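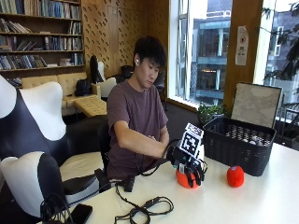 What I set out to do

My project was about how a small fashion show gets put together when there isn't much money behind it. I followed the Tadlow student show from April until the night itself, helped backstage, and wrote everything down in a notebook that is now mostly pins and coffee. I picked it because I love the big shows (I've watched far too many online!) and I wanted to know what happens before the lights go down.

The theme was Skunside, after the old riverside bit of Etenside where the dye works used to be. So lots of rust, river green and a sort of wet-slate grey. There were 82 looks planned at the start, which was mad, and we ended up sending out 70.

The running order

I thought this would be the easy bit. You put the coats together, you put the dresses together, off you go. Well, no! Every model wore more than one look, so each change had to fit into the time it took the others to walk. We had a long paper chart taped up by the rails, and every time one outfit moved, half the chart had to be redone. The knitwear group wanted to open. So did the tailoring group. In the end knitwear got it, and I think that was right, as the big shaggy cardigans looked brilliant against the plain brick.

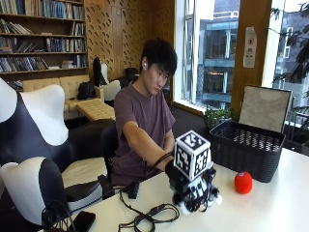
Fuzzy red ball-like object on the table, next to the glove.

Money and fabric

Our whole budget was £1511. Lighting took the biggest bite, then hire of the chairs, and we only had 100 of those, so some people stood at the back. Most of the cloth came from Kumsa, a remnant shop that lets you rummage through the end-of-roll bins. I spent a whole afternoon in there and came out with a lovely heavy twill and no idea what to do with it (it became two skirts and a bag).

If I did it again I'd keep some money back for shoes. We borrowed ours, and the sizes were a nightmare. 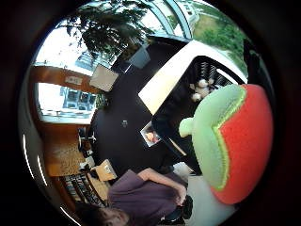

What I'd change

I'd have a proper dress rehearsal with the music. We did ours in silence, and on the night everyone walked faster than planned, so the last section caught us with zips still undone. I'd also ask the audience for comments before they went home. I only talked to people I already knew, and of course they all said it was great.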